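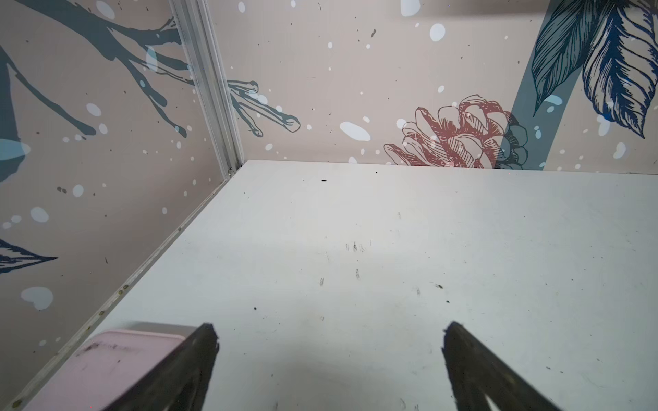 Does the tabletop need to be cleared completely before the inspection starts?
Leave everything where it is until items 1 to 3 are filled in. After that, small things come off and get set aside so the surface can be wiped and checked.

Table corner and surface checklist, Hillorthorpe site
Filled in by: Lama Awwad
Date: July 31, 2025
Reviewed by: Qusai Hourani

Mark each item OK, FIX or WATCH. Write something in the comment line even when the mark is OK.

1. Surface clean, no grit or crumbs
Mark: FIX
Comment: Dark specks and smudges on the white top. Brush first, then wipe with a damp cloth. Do not start with the cloth, it drags the grit around and we end up with scratches.

2. Trim along the wall
Mark: FIX
Comment: Small dots of grime along the aluminum strip on the left. A soft toothbrush works. Same comment as in February, so please add the strip to the regular wipe-down.

3. Corner posts straight and tight
Mark: OK
Comment: Checked by hand, no movement. Bolts go to 7 on the small driver, no higher. 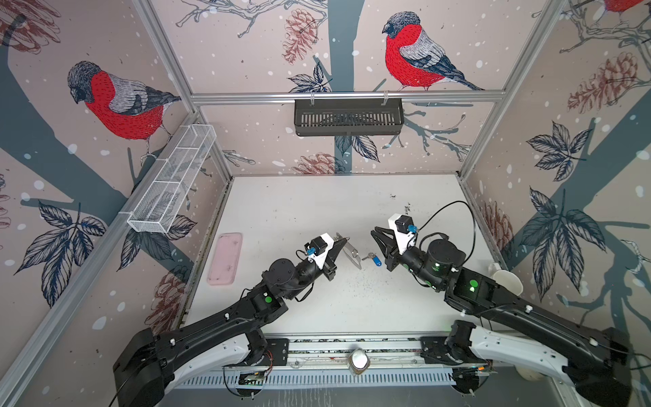
Loose items are the part of this list that gets skipped most often, so it has its own section this time. Anything small and metal can scratch the top if it gets pushed along it, and it also gets lost. Keys should not be lying out on the white surface the way the set with the blue fob is. Put them in one of the wall baskets before wiping and note it on the sheet, so the owner knows where to look. The same goes for pens, clips and spare screws.

4. Small items picked up
Mark: FIX
Comment: See above. Keys to go in a basket, and the basket gets written down.

5. Tray
Mark: WATCH
Comment: Pink tray on the left side. Smudged, needs a wash with dish soap. Lift it when wiping, dirt collects under the edge. If it won't come clean, Drirnby has the same size and we have a credit of 60 with them.

6. Cups and drinks
Mark: FIX
Comment: White cup near the right edge. House rule is no drinks on the work surface, full or empty. I have put this on the last 2 sheets as well — please talk to the group again. 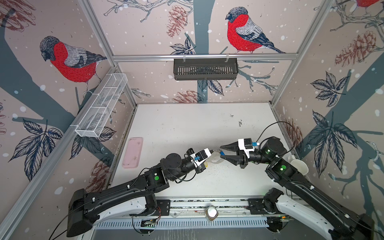
How much weight can go in the wall baskets?
The limit on our sheet is 900 grams per basket, spread along the length. Heavier things go on the floor shelf, and nothing glass goes in a basket at all.

7. Black basket, back wall
Mark: OK
Comment: Hangs level from the rail. Pull down on it gently with one hand, it should not slide or tip forward.

8. White wire basket, left wall
Mark: WATCH
Comment: Mounted at an angle. It felt secure, but check the screws at the next visit. Run a finger along the wires for sharp ends before loading the compartments.

9. Slotted metal along the front edge
Mark: WATCH
Comment: Crumbs can fall through the slots. Vacuum with the narrow nozzle. No liquid cleaner here, and keep the damp cloth away from any wiring.

10. Wallpaper, all walls
Mark: OK
Comment: Pressed along the seams, no lifting. Dry duster only. The Ferum spray takes the print off if you rub, so keep it for the metal. The spare roll is in the tall cupboard, behind the Šťastný boxes. 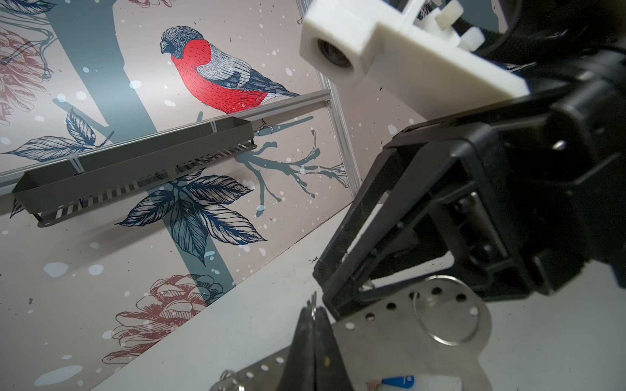 Item 10: bullfinch and navy leaves on the wallpaper.

11. Lighting
Mark: OK
Comment: Overhead light switched off and on, no flicker. The switch plate is a little loose, one screw.

12. Floor around the table
Mark: OK
Comment: Swept before I got there. Mat is flat.

To do before the next visit
— Brush and wipe the top, then the trim strip
— Wash the tray
— Move the cup to the kitchen
— Check the screws on the wire basket
— Tighten the switch plate

Reviewer's notes (Q. Hourani)
Agree with the marks. On item 5, try washing it before ordering anything. On item 6, I will put up a sign by the door. Item 8 can stay at WATCH, but if the basket moves at all, empty it and change the mark to FIX the same day. Return the signed sheet to the folder by the sink.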